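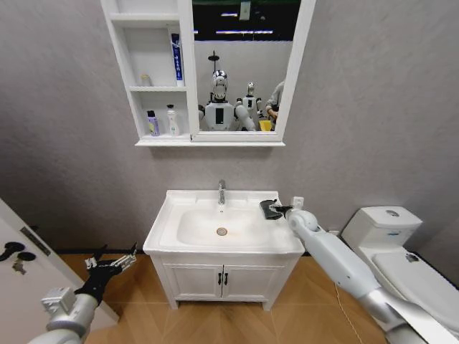

Noémi Veres asked at the last review why the bathroom set was growing more slowly than the kitchen set, and whether the difference lay in the tasks or in the operators. The answer to the first half is yes, for the most part. The second half is covered under Operators below.

Print this page | E-mail this page
Last updated: April

Weketti household manipulation data – progress report to Indaren
Work package 2: demonstration collection, bathroom tasks

1. Status

Collection in the bathroom set at Pilport is under way and will continue through the next reporting period. The task list agreed with Indaren has 12 entries. Six are closed, meaning that the target number of accepted episodes has been reached and the annotation pass is finished. Five are open. The remaining one, folding a hand towel over a rail, has been moved to the next period with the agreement of Anikó Magyar, and the rail still has to be mounted.

The closed tasks are the ones with a rigid object and a fixed goal: placing a bottle on a shelf, moving a bottle between shelves, setting a toothpaste box upright, opening a cabinet door, closing it, and lowering the toilet lid. The open tasks involve either cloth or contact along a surface. Wiping the vanity top is the largest of these and has taken most of the operator time since the previous report.

2. Wiping task

An episode begins with the cloth already in the gripper and ends when the cloth has been lifted clear of the surface. The operator is asked to cover the flat part of the top in overlapping strokes and to keep the free arm away from the basin. Episodes are rejected if the cloth is dropped, if the wrist touches the faucet, or if any stroke is made with the gripper and not the cloth in contact.

The third criterion causes the most rejections. From the head view alone a reviewer often cannot tell whether the fingertips are touching the top, as the forearm hides the contact region for much of the stroke. We now require the wrist view to be checked for every wiping episode before acceptance. This adds review time, and it is the main reason accepted episodes lag behind recorded ones.

We also found that the early wiping episodes were too uniform. Operators had settled on one direction of stroke, right to left, and one cloth. A policy trained on that subset by the Gulyás group reproduced the direction faithfully and failed when the cloth was gripped by a corner. The protocol now varies the starting edge, the grip point on the cloth and the height of the approach. The early episodes are kept but tagged, so that they can be weighted down in training.

3. Wrist views 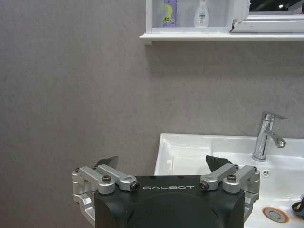
Fig. 2. Wrist view with the gripper open, washbasin at right and shelf unit above.

The wrist cameras are the most useful source for grasp timing. Both fingertip pads stay in view over the full range of opening, and the moment of closure can be labeled from the video without reference to the joint log. Annotators had previously used the log, which records the commanded position and runs slightly ahead of the real motion.

Two problems remain. The first is reflections. Chrome and glazed ceramic produce highlights that shift with the arm, and the automatic segmentation tends to split the faucet into several objects. Manual correction is needed on a share of episodes that we would like to reduce. The second is the low texture of the wall. When the gripper faces the wall and little else, visual tracking of the camera pose drifts. For such segments we fall back on the arm kinematics and set a flag in the metadata.

Placing printed markers on the wall was considered and turned down. It would fix the drift, but the markers would then be present in every training episode and absent in any real bathroom.

4. Shelf tasks

Bottle placement closed ahead of plan. Pump bottles were harder than expected – the pump head catches on the shelf above when the approach is too high – and the failed attempts were kept as a separate recovery subset at the request of the Gulyás group. They report that recovery episodes are worth more to them per minute than clean ones, although they have not yet given us a written comparison.

Item positions on the shelves are changed between episodes according to a drawn list. Which items are used also changes, but the pool is small. We propose to enlarge it in the next period, with more attention to shapes than to labels.

5. Operators

Acceptance rates for the two most experienced operators on the wiping task are close to each other and well above those of newer staff. On the shelf tasks the gap is negligible. Our reading is that the slower progress comes from the nature of surface contact, where the operator has no force feedback and must judge pressure from the way the cloth deforms. New operators now complete the shelf tasks before they are assigned to wiping.

6. Data handling

Episodes are uploaded at the end of each shift and checked for dropped frames and clock offset between cameras. One batch was withdrawn after the head camera and wrist cameras were found to be out of step. It has been recorded again and does not count toward the totals in Section 1.

People appear in some head-camera footage through the mirror. Consent forms are held for all staff with access to the set, and faces are blurred before release to partners.

7. Next period

– Close wiping of the vanity top and begin wiping of the basin interior.
– Mount the towel rail and start the deferred task.
– Enlarge the item pool for the shelves.
– Agree with Indaren on the format of the recovery subset. A draft has been sent to Anikó Magyar for comment.

No change to the budget is requested. The review hours added for wiping have been covered from the annotation line, which was underspent after the shelf tasks closed early.

Comments (2) | Shares (5)
Print this page | E-mail this page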